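Come drive a simulated robot arm with us (paid, part time, remote is fine)

Hi! I'm Issa Nassar and I run demonstration collection at Tultetti. We're a small group building a learning system that picks up, moves and puts down everyday things, and right now it is hungry for examples. That's where you come in. I'm looking for 14 people to steer a simulated arm through short tabletop tasks while our software records what the arm does and what its camera sees.

You don't need a degree, and you don't need to have touched a robot before. Some of my best people in the July round came from sewing, line cooking and one very long career in piano tuning. If you have patient hands and can say "oops, that one was bad, throw it out" without getting upset, we'll get along great.

What a shift looks like

You log in to Tovanach (that's our simulator, you run it on your own computer) and it gives you a task written as one plain sentence. Move the container to the left. Reach past the plant without touching it. Then you drive the arm with a hand controller that we mail to you, finish the task, mark it good or bad, and the table resets. Most tasks take less than a minute. Then you do it again, and again, and I won't pretend that part is thrilling, but there's a rhythm to it and plenty of people listen to audiobooks the whole way through.

A lot of your time will be spent looking through the camera that rides along with the gripper, so the view tilts and swings as you move. It feels strange for the first hour or so. I got a little seasick my first day — I'm told I'm unusual.
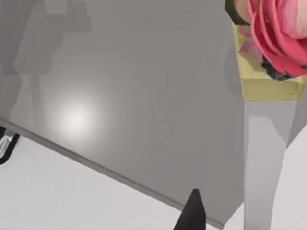 Wrist view in Tovanach, with the flower container at the right side of the table and the tip of a gripper finger at the bottom.

We change the objects, the lighting and the table all the time, so that the system doesn't learn one room by heart. You'll get glare on the tabletop some days and heavy shadows on others. Please don't wait for a nice clean view! If you can still do the task safely, do it, and if you can't, hit skip and tell us why in the notes box. I read the notes box every evening.

Our goal for this round is 3123 good demonstrations. We have 279 so far, all of them done by me and Tomos Rowlands, and our wrists would like some company.

What I'm hoping for

You're 18 or older and allowed to work in the US. You can give us 3 shifts a week for at least a month, mornings or evenings, your pick. Your computer has a separate graphics card (send me the model and I'll tell you if it'll cope). Your internet is steady enough for a video call. Left-handed people, please, please apply. Nearly everything we have was recorded by right-handers, and you can see it in how the arm approaches things.

Gaming experience helps a bit with the controller, but fast players sometimes have to unlearn the speed. Slow and smooth wins here. If you overshoot, back up and correct it on the same try, and keep recording. Those little recoveries are worth a lot to us.

Pay and training

You're paid by the hour, never by the demonstration, and skipped or bad tries count as work like everything else. Training is paid too. It's two sessions on a call with Tomos, who wrote the controller software and will happily talk about joint limits until you stop him. After that you do a practice set called Carbone, and he goes over it with you before anything you record gets used.

We store the arm's movements, the simulated camera views and your notes. We don't record your face, your voice or your room.

How to apply

Fill in the short form on the Arkola jobs board, under Tultetti, and put "table tasks" in the subject line. No cover letter. Just tell me what hours you like, which hand you use, and one fiddly thing you're good at doing with your hands. I answer everybody, though it can take me a few days.

If you applied in July and didn't get a spot, you're welcome to try again. We had a lot fewer controllers back then.

Posted 2018-09-29 by Issa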